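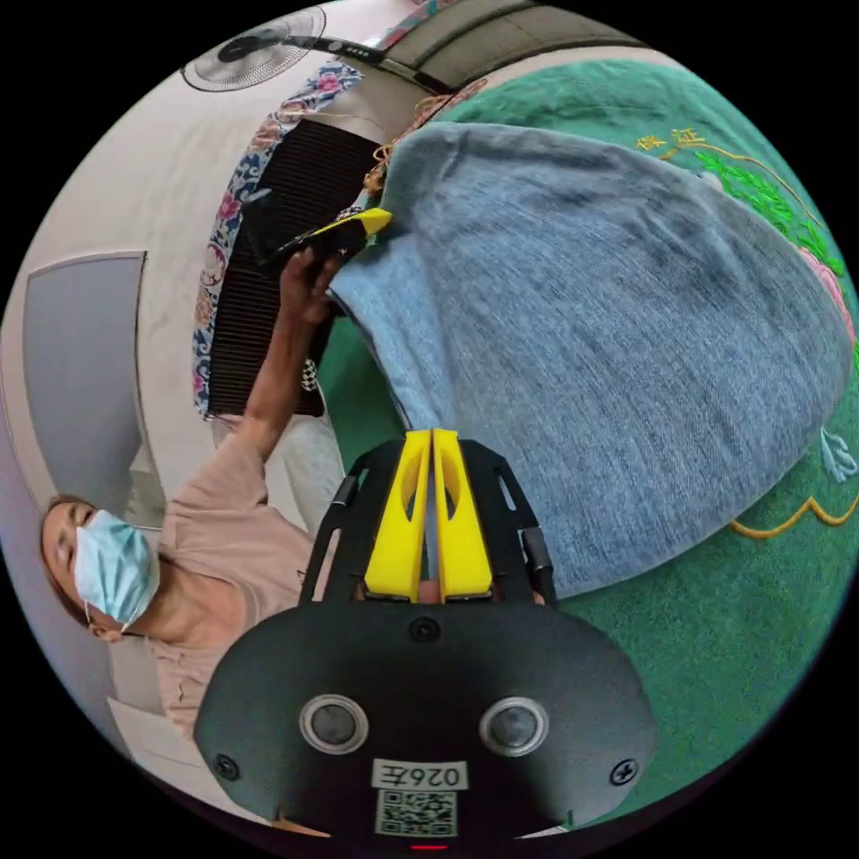 Cloth handling with paired grippers: denim on a green blanket.

Progress report to the Stiser program office
Household cloth handling, collection phase, March

We promised you 2,118 usable examples by the close of this phase. We have 1,074. I put that up front because the last report saved its number for page four and Vija Hunt rang me from your side to ask if the page was missing.

The shortfall has one main source. In the first weeks we threw out nearly everything recorded at the Donham site, where left and right grippers had been logged under each other's names. The recordings look fine. A model trained on them would have learned to fold like somebody working in a shaving mirror. Rimantas Zariņš has recovered some of them by swapping the channels, and those are in the total. The rest stay in a folder called "later," where I expect them to have a long retirement.

Since then the pace has been decent. Sessions are kept to 200 attempts, after which operators get tired and the folds get philosophical. Of the last full session, 73 attempts were rejected in review, mostly for a gripper leaving the other one's view at the moment of the grasp. We would like that lower. The new instruction sheet is one page and has been read, which puts it ahead of the old one. 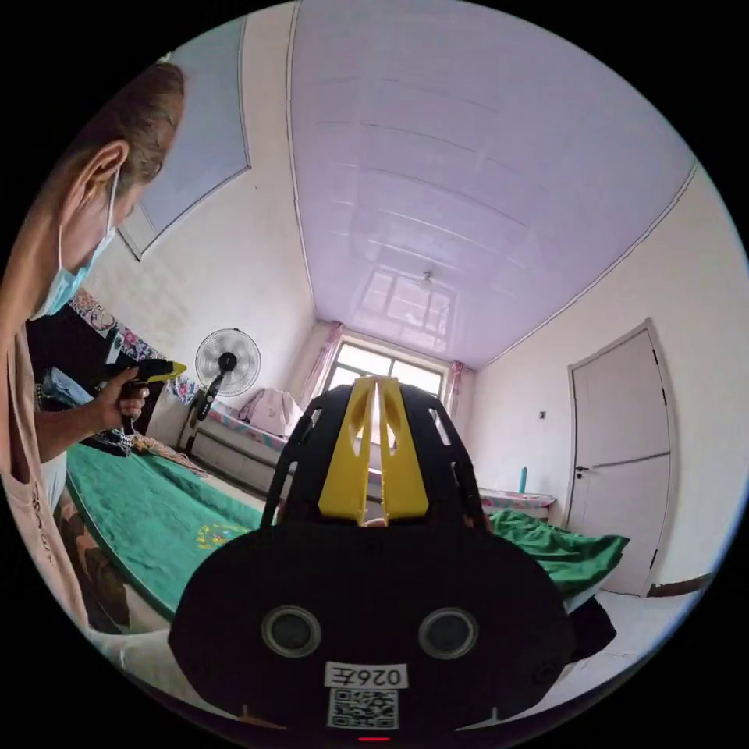 By Sylvain Delaunay, collection lead

Bedrooms have turned out harder than kitchens. A bed is a big soft table with opinions, and a cloth put down on a green bedspread already has more cloth under it. Early models, trained on our bare test bench at Uibo, tended to pick up both layers and carry on with great confidence. We now record in furnished rooms with whatever bedding is there, patterned or plain, and we have stopped asking people to tidy first. Window light is left as it comes. The reviewers grumble about it, but the model will have to live with it too.

Spending is under plan, chiefly for the reason that we have collected less. Please don't read it as thrift.

Two requests. We need your approval to move the unspent travel money into review hours, where Ivars Org is currently the whole department. We also need a decision on Flastis, the labeling tool. It still logs out whoever is using it at lunchtime and keeps none of the morning's work. Lăcrămioara Surdu has a replacement ready to try and can switch us over between sessions.

The second half of the examples should be with you by the end of May, correctly handed.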